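Galería: el método Fundow, visto de cerca
Cuaderno de laboratorio abierto – grupo de manipulación de Senen
Textos: Rhun Ifans

Llevo desde marzo oyendo que el método Fundow «resuelve» el problema de los fondos. Lo pongo entre comillas porque la palabra no sale del borrador, que es bastante prudente, sino de las charlas que se han dado después. Me pidieron unas líneas para la galería y las escribo con una condición: contar también lo que no me convence.

La idea se entiende rápido. Una política aprendida a partir de demostraciones, con una cámara en la muñeca como entrada principal, tiende a fijarse en lo que no debe. Si todas las demostraciones se grabaron sobre la misma mesa gris, la red aprende la tarea y de paso aprende la mesa. Se cambia el mantel y el agarre falla. Fundow propone repartir las demostraciones entre muchas superficies y, durante el entrenamiento, castigar a la red cuando su predicción depende demasiado de los píxeles que no pertenecen ni a la pinza ni al objeto.

Los datos
El conjunto tiene 1541 demostraciones. Suena a mucho. Lo que importa es cómo se reparten, y ahí el borrador pasa de puntillas: una parte grande viene de superficies lisas, y los estampados cargados son minoría. Iolo Craddock, que hizo la limpieza, me enseñó la tabla completa y le agradezco que no la maquillara. Sigo pensando que debería estar en el texto principal y no en el apéndice.

Los operadores
Cuatro personas grabaron todo. Eluned Ifans (somos familia, lo digo antes de que lo diga otro) tiene una manera muy reconocible de acercarse al objeto, con una pausa corta antes de cerrar los dedos. La política entrenada hace la misma pausa. A mí me parece una señal de que la red copia gestos con mucha fidelidad, y me gustaría saber cuánto de la mejora viene del castigo a los fondos y cuánto de tener una operadora tan regular.

La máscara
Para separar pinza y fondo se usa una máscara calculada a partir del modelo de la propia pinza. Funciona bien mientras la cámara no se mueva en su soporte. Zachary Chisholm encontró sesiones en las que se había desplazado, y en ellas el castigo cae en parte sobre los dedos. Esas sesiones siguen dentro del conjunto. Según él, quitarlas no cambia el resultado; he pedido la comparación y todavía no la he visto.

Las pruebas
Por cada superficie nueva se hicieron 20 intentos, con tres semillas de entrenamiento. Es lo habitual en este campo y no me parece suficiente. Con tan pocos intentos, un par de agarres afortunados mueven la barra del gráfico hasta donde uno quiera. Eifion Landeg defiende que la tendencia se repite entre semillas y tiene razón, pero una tendencia que se repite con el mismo objeto, la misma luz y el mismo brazo me dice poco sobre lo que pasará en otro sitio.

Urport
Esta es la parte que más me interesa. El equipo de Urport probó el modelo sin reentrenarlo y les fue peor que a nosotros. No fue un desastre, aunque sí una caída clara. Se ha atribuido a la calibración. Puede ser. También puede ser que el método haya aprendido a ignorar nuestros fondos y no los fondos en general, que es justo la duda que debería resolver el artículo.

Ayala
La línea base, Ayala, no recibe el mismo ajuste de hiperparámetros. Lo comenté en la revisión interna y la respuesta fue que no había tiempo de cálculo. Lo entiendo – todos hemos estado ahí – pero entonces la frase «supera con claridad» tiene que salir del resumen. Por ahora sigue puesta.

Los estampados
Mi objeción favorita, y en la que Eluned me da la razón a medias. Un dibujo repetido, con flores y sombras de flores, le ofrece a la red muchos bordes parecidos entre sí y ninguna pista fiable de la distancia. Si el método vale para algo, tiene que notarse ante superficies así. El borrador da una media de todas las superficies juntas, y en una media cabe cualquier cosa.
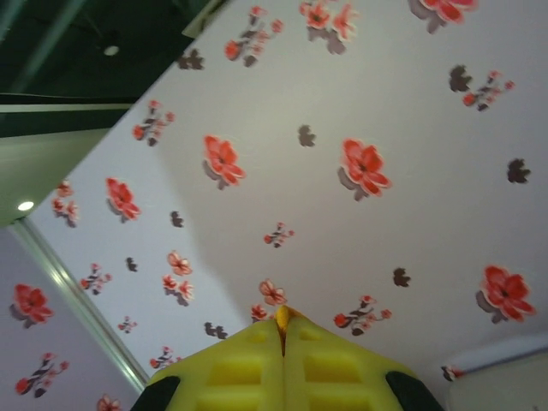 He pedido que la próxima versión separe lisos y estampados en filas distintas, con los intentos fallidos a la vista. Eifion ha dicho que sí. Cuando tenga la tabla, cambiaré lo que haya que cambiar de estas notas, incluido el tono.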